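Home | Projects | Reports | Archive | Contact

Print this page | E-mail this report

Surface Wear in a Painted Metal Sorting Bin
Student project report, Viria Workshop Course

1. Purpose

The Zoswood bench uses one gray metal bin for mixed small items, mostly toys. The project asked where the paint fails first and whether a liner would slow the wear. Work began in November.

2. Method

Items were dropped and picked out in cycles. Series A ran 2000 cycles with the bin bare. Series B ran 2000 cycles with an Etness felt liner on the floor. The walls were left bare in both. Scratches were traced on film at the end of each series.

3. Results

Floor scratching in Series A crossed in all directions, with no preferred line. Series B added few new marks to the floor. Wall damage continued at the same rate in both series, and the liner shifted up to 2 cm toward one side.
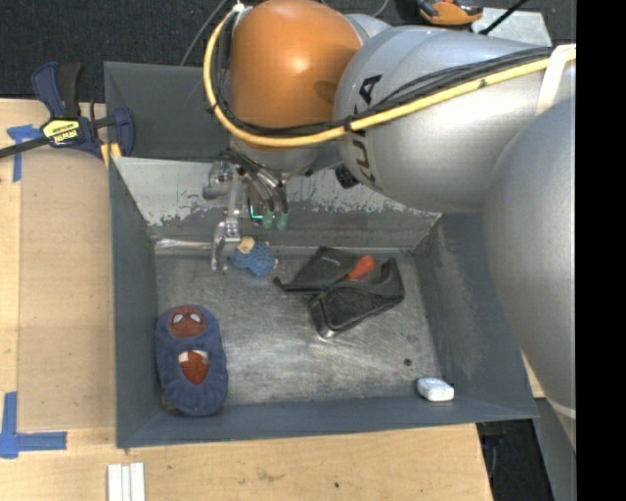 Paint loss on the far wall follows a ragged lower edge, with bare metal below it. The floor is past the point where single scratches can be separated, so the film tracings there were graded by area only. Soft textured toys left no measurable marks of their own.

4. Further work

Repeat Series B with the liner carried up the walls, for 3000 cycles.

Comments (3)

Đoàn: Was the liner glued or just laid in?

Author: Laid in. Tape at the corners for the second half.

benchrat: We had the same trouble with the walls. Try a thicker paint first.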